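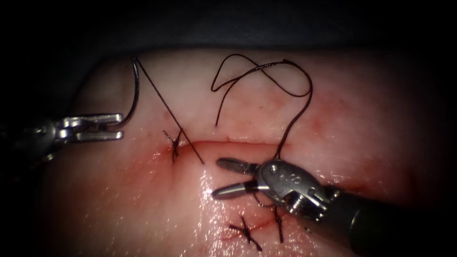

Who is responsible for the needle when a robotic arm is holding it?

The person at the console, for as long as the jaws are closed on it. When the needle is passed out to the bench, responsibility goes to the bench assistant, and both people say so out loud.

Suturing on tissue pads: bench rules
Handout 6, Costigan Skills Lab
Instructor: Imelda Cabanatuan
Bench lead: Ronaldo Gatchalian
Revised September 2, 2021

These rules apply to all sessions with the two-arm setup, whether the arms are driven from the console or running a programmed stitch. They replace the August sheet. Local rules at Sternolwood are different, so read theirs before you go.

Before you start

Read the last entry in the bench log. If a fault is open, do not power the arms.
Write down the instrument number and the number of uses left on it. An instrument at zero is retired, even if it still moves well.
Check the jaws and wrist cables of each instrument by eye. A frayed cable goes in the red tray with a tag.
Count needles out loud with your partner and write the count on the board.
Test the stop button. Both partners press it once.

Handling needle and thread

Grip the curved needle by the body, away from the point. Drive it along its curve. If it meets resistance, stop and back out.
Keep both tips in view. If one leaves the view, stop moving both arms until you find it.
Most arms of this kind give you little or no sense of force at the hand. Judge tension by what the thread and the tissue are doing. If the edge of the incision puckers, you are pulling too hard.
Loose loops are normal while a knot is being formed. Clear a loop from around the wrist before you close the jaws. Thread caught in the pulleys ends the session for that instrument.
Do not grab the part of the thread that will stay in the tissue. Jaw marks weaken it.
Leave short tails on a finished knot and trim them all to the same length. Remove the cut pieces as you go.

Programmed stitches

One partner watches the pad and keeps a hand at the stop button. The other watches the screen. Do not swap roles in the middle of a stitch.
Hands stay outside the yellow line while the arms are powered.
After any stop, return to manual control and park the needle before you look for the cause.

Closing down

Repeat the needle count. If it does not match the board, no one leaves and no trash goes out.
Used pads go in the lidded bin in Room 212.

Reading for next time: Niltley course pack, pages 185 to 212. Bring your own log sheet.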